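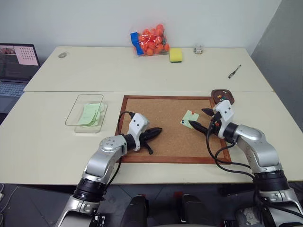
Cork board on the front table, green note with the red and the dark blue pin. Tray of notes on the left, pin dish behind the corner.

Notebook, board and pins — 17/09/2019

Continuing from the page about the wall strip. The board for the Juvetti corner is lying flat on the table and I want to decide three things before it goes up: which pins, how many per note, and how we write on the notes.

The board first. It is the Toivonen one with the reddish-brown wood frame. I measured the cork at 7 mm in the place where the old hanger plate was, and the backing behind it is hard, so a pin pushed all the way will stop on the backing and then sit a little crooked if one continues to push. The better way is to push until the base of the pin touches the paper and then stop. With the board lying down this is easy to feel. On a wall the arm gets tired and one pushes too much, I know this from the board in the corridor, which has a whole area where the cork comes off in crumbs.

Old holes close quite well if the pin was straight. If it was wiggled on the way out, the hole stays open and grains fall out around it. I rubbed over the lower part with a dry cloth and got a small amount of dust, less than I expected in March when the board was delivered.

Pins: the mixed box from Rider, spool shape, 50 in the box. I like the spool shape because it can be pulled out with two fingers. The flat drawing pins from the drawer need a knife under the edge and that is what destroys the paper. The flat ones go back to the drawer and stay there. The colors have no meaning for now. Somebody proposed red for urgent, but then we would need to keep enough red ones, and they always finish on the other board.

Notes: the light green pad from Skorkex. The glue strip does not hold on cork. I tried it yesterday evening with 2 notes without any pin, and both were on the table in the morning. So every note gets a pin, glue strip up or down does not matter.

How many pins is the more interesting question. One pin at the top center: the note hangs well but it turns when somebody walks past or opens the window. One pin in the upper part and a second one near a lower corner: the note does not turn, even if it was put on tilted, and the paper stays flat enough to read. Pins in all four corners is too much work and uses up the box. I would say two pins for a note that stays longer than one day, one pin for the rest.

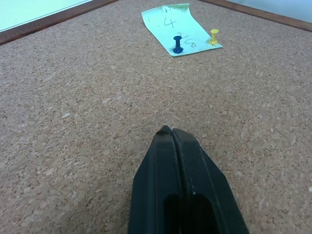

"4" and "2/8" in thin pen, with the dark blue pin and the yellow one. Far end of the paper is lifting.

About the writing. The thin dark pen is readable when you bend over the table, but I am not sure about it from the door. The same numbers with the thick marker should be compared when the board hangs. The marker can go through the paper, so it needs a test on a spare sheet first, with another sheet below it.

Also the fraction. When it is written with a slanted line, a small 2 and a bigger 8, a person who comes new to the board can read it as a date. I propose that we write "2 of 8" in words if there is space, and keep the slanted form only for the small notes. The single number should stand alone in the upper half, as it does on this one, and be written larger than now.

The paper curls at the end which has no pin. A pin closer to that end would help, but then it should not cover the writing. I prefer a bit of curl to a pin through a number.

The dish for the pins is good, one can take a pin without getting stung. On the wall there is no place for it, so we need a small shelf or a cup with a hook — to ask at Juvetti if they have something left over from the key cabinet.

Still to do:
Marker test on spare sheet.
Felt dots on the back of the frame, lower corners.
Find the screws, they were in the bag with the old hanger plate.
Write the pin rule (one or two) on a card and put it on the board itself.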